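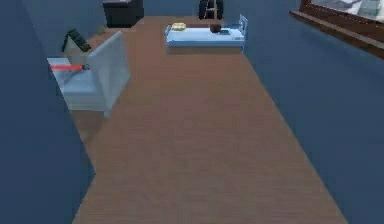 Jörg Wunderlich asked after the interim talk whether an agent that only ever meets tidy simulated rooms has learned to search at all, or has just learned where things usually go. Most of what follows came out of that question.

Ornska: Object Search in Simulated Homes
Project report, Sieglinde Kohlhase
Submitted Tuesday, July 28, 2020

1. Aim

The project compares two ways of choosing where a simulated mobile robot should look next when it is told to find a household object. The baseline, Egger, drives to the nearest part of the map it has not yet seen. The second method, Pistholm, scores each candidate viewpoint by how much hidden surface it is expected to reveal, and takes the best score after subtracting the travel cost.

2. Method

Both planners ran in the Zirkelden set, which has 20 furnished homes. Start positions and target objects were drawn at random in December and then kept fixed, giving 3,233 search episodes per planner. An episode ends when the target fills enough of the camera view to be labelled, or when the step limit is reached. The map, the object detector and the step limit were the same for both.

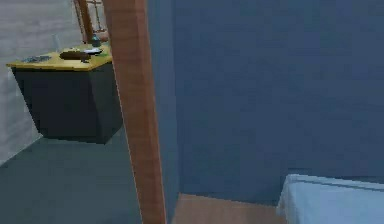
Viewpoint scoring matters most near doorways and furniture edges. Egger treats a surface as seen once any part of it has been in view, so it tends to move on too early. Pistholm keeps a separate value for each patch of surface. With a post standing in front of the right end of a cabinet, as it does here, the hidden end of the top keeps a high value, and a small sideways move becomes worth its cost — the small items on the yellow top are the sort of target that the baseline drove past.

3. Results

Pistholm found the target in more episodes than Egger and took shorter paths in all but two of the homes. Both of those have long corridors, where the scoring made the robot stop and turn too often. Planning time per step went up by a factor of more than 2.

4. Remaining problems

Jörg's question is only partly answered. Shuffling the small objects between rooms hurt both planners, Egger slightly less. The detector still confuses small dark objects with shadow, and I have not separated those errors from planning errors in the results.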